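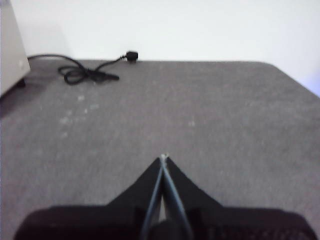
Gray carpet and white wall.

Tuesday, in the evening

I was all day with the drip lines in the Casado block and my knees know it. In March I always think that there is still much time before the trees need water, and then one warm week comes and I am late. This year I wanted to start the system early and find the problems while they are small. I found them, but I am not sure that all of them are small.

At seven in the morning I opened the main valve and let the Belis pump run. The sound was good, the gauge at the pump was good, and I walked down to the far end with some hope. At the last row the water came from the drippers very slowly, one drop and then a long wait. In the first rows everything was normal. So the pressure is lost somewhere on the way, and the way is 417 meters of main pipe, most of it under the soil.

I closed the water and took out the filter. The screen was covered with brown slime, thick as jam. In autumn I wrote in this diary "clean filter before winter," and I see now that there is no line after it that says I did it. I washed it in the bucket with a soft brush. One side of the screen has a tear near the bottom, as long as my thumbnail, so sand could pass through it for I do not know how long.

I drove to Bromard for a new screen. Rosimeire Sampaio was at the counter and she remembered my filter housing without the old part in her hand, which I had forgotten on the kitchen table, of course. She asked me if I wanted the same mesh or a finer one. I said the same. She told me that with pond water the finer one would need cleaning every second day in summer, and I was glad that I had chosen correctly by luck. I bought the screen, two rubber rings, a bag of end caps and a roll of the thin tubing. Together it was 73 dollars. I had wanted to spend less this month, but the old end caps break when I look at them.

Lunch was bread and the rest of the soup, standing.

In the afternoon I put in the new screen and then opened the ends of the lines, eight of them, one after the other, and let the water run out on the grass. The first was clean. The second was clean. From the third it came out like coffee with milk, and there were small pieces of something white, maybe from the hard water. I let each line run until I could see my fingers behind the water. It takes longer than one thinks. I should wear other boots for this work, the left one lets water in at the seam. 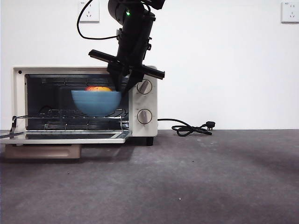 How often should I flush the drip lines with this pond water?
Once a month from spring until fall, and one more time after any repair where soil could enter the pipe.

I wrote these words also on a piece of tape on the pump house door, so that I cannot say later that I did not know.

After the flushing the last row was better but not good. Lucía Cantero came by around four to bring back my post driver, and she stayed to help me search. She walked on one side of the main and I walked on the other. By the old pear stump she stopped and said that the grass there was too green. She was right. I pushed the shovel in and the soil was wet and heavy, although it had not rained for many days. We dug for half an hour and found a coupling with a crack along the top. It must be one from the first owner, because it is a type that I have never bought. I put my hand on it and felt the water pushing out.

I have no coupling of this size. There is one in my old inventory list, part number 356, but the box was empty. So tomorrow I must go to Bromard again, and this time I will bring the broken part with me. Lucía says she has a clamp which could hold for some weeks. I prefer to do it properly, the hole is open now anyway. I laid two boards over it so that the dog does not fall in.

At Nirkudska, when I was young and worked for the nursery, we watered everything with hoses and I believed that drip irrigation was the end of all this labor. It is less labor, that is true. It is only harder to see.

To do tomorrow:
Coupling and thread tape.
Ask Rosimeire if the gauge for the far end has arrived.
Replace the chewed dripper tubing in the fourth row (rabbits, I think).
Return the clean bucket to Lucía, she left with the wrong one.

It is almost ten and I still smell of pond. I will take a bath and read two pages.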